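Projects > Curnstead Workcell > Progress Reports > October

Progress report to Emidance: gripping faults and the stop at Curnstead

We said in the last report that the workcell would be handling bar stock unattended by now. It is handling bar stock. The unattended part has been withdrawn until further notice, by us, following the drop described below.

The run had reached cycle 1105 when the arm let a steel bar slide out of the fingers during a transfer. It landed inside the fence, dented the tray and hurt no one. The controller logged the cycle as a success and went on to place the bar it no longer had, with great care, in the correct slot. It did this for 4 more cycles before the evening check.

Two faults were involved. The first is grip. Polished stock gives the finger pads very little to work with, and the pads had picked up a film of cutting oil from an earlier batch. Our slip test had been done on clean, dull bar, a material the customer does not buy. The second is the one we are less proud of. The grip check reads finger position, and when a bar leaves slowly the fingers close by so little that the reading stays inside the limits. We had widened those limits ourselves in spring to get rid of false alarms. We did get rid of them.
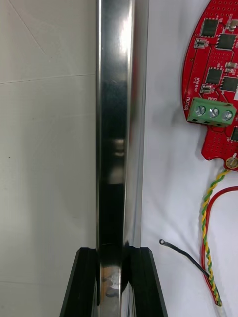

Since the stop, all work has been at reduced speed with a person at the fence and the transfer height lowered. We have gone back through the log and found some 106 cycles in which the finger reading drifted during the lift. None of them raised an alarm. Most would have been caught by the old limits, which are now back in place, along with the false alarms.

The Løken pads arrived late and in the wrong hardness. The replacements hold polished bar well at low speed, but we have not yet tried them with oil on the surface, and until we have we would ask that the figure in the summary table be read as a hope. Motor current will be added as a second grip signal. The wiring for this is straightforward. The software change is small, which is also what we wrote about the spring one.

Cost to date for the stop is 1940 euros, mostly pads and the tray. We can absorb this within the Wevden equipment line and are not asking for more money. We are asking to move the unattended trial back by one reporting period, and for permission to run the oil test on the customer's own stock.

The risk register has been updated. "Dropped part" was previously rated unlikely.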